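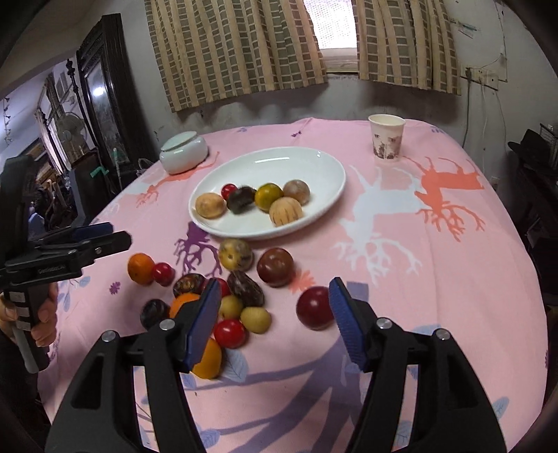
Photo: Asabe Eze, course materials

HOSPITALITY SERVICE 17
Unit 4 handout: Fruit at the table
Instructor: Marion Lennox

Read this before the February practical. Bring a printed copy. You will write on it.

1. What the unit covers

Choosing mixed whole fruit, sorting it, and setting it out on a plate for a small round table. Cut fruit and fruit salads come in Unit 5. Nothing in this unit is peeled or sliced before it reaches the guest.

2. Terms

Footed dish: a dish on a stem. We do not use these in the practical.
Flat plate: oval or round, with a low rim. An oval plate is white in the photo and holds a small mixed group, including a mandarin, a cherry tomato and a fruit that looks like a kiwi.
Fill: the fruit that goes on the plate.
Loose fruit: fruit that is out on the cloth and not yet placed.
Anchor: the largest or heaviest piece on the plate. It goes down first.

3. Sorting

Sort before you plate. Put all the loose fruit on the cloth where you can see it, in front of the plate, and keep the pieces in a single layer. Then go through it in this order.

a) Soft or split fruit comes out and goes back to the kitchen.
b) Fruit that rolls (plums, cherry tomatoes, small mandarins) goes toward the center of the table.
c) Fruit with a thick rind or shell can go at the bottom of a pile. Plums and ripe pears cannot.
d) Group by color last. Students tend to do this first and then have to redo it when a bruised piece comes out.

Cherry tomatoes count as fruit in this unit. They are small and bright and they fill gaps well. If the menu is sweet only, leave them off.

4. Color

Dark fruit disappears against dark fruit. A dark purple plum next to a brown mangosteen reads as one lump from a standing guest's position. Put something orange or yellow between them. A white plate helps with this. A patterned cloth does not help, and on one like the pink cloth in the photo, with its deer and its flowers and leaves, loose fruit is harder to pick out than it would be on a plain one. For the practical you may choose either kind of cloth. Say in your notes which you used and what you changed in the fill to suit it.

5. Placing

Anchor first, slightly off center. Then the medium pieces against it, stem side down or away from the guest. Small pieces last. On an oval plate keep to one layer unless the fruit is firm. Leave enough rim showing for the plate to be lifted.

Covered jars and drinking cups stay toward the back of the table, clear of the fruit. Catriona Moffat will go over reach distances in the second hour, so they are not repeated here.

6. Costing

Use the Cowie price sheet. Weigh the whole fill, not each piece. Your limit is 200 grams of fruit per guest. Write the weight before and after sorting, and carry the loss over to line 20 of the costing form.

7. For the practical

Work in pairs. Each pair gets one table, one cloth, one plate and a tray of mixed fruit. Walid Tarawneh has the trays in the prep room from 9:30. Clean hands, sleeves up, no rings with stones.

Hand in:
- your sorting notes
- the costing form
- a sketch of the plate from above, labeled

The sketch is graded on labeling only.

Reading: Course reader, page 159 to the end of the chapter. Skip the part on wax fruit.

Questions about allergies or substitutions go to Ishbel Gillies before the practical.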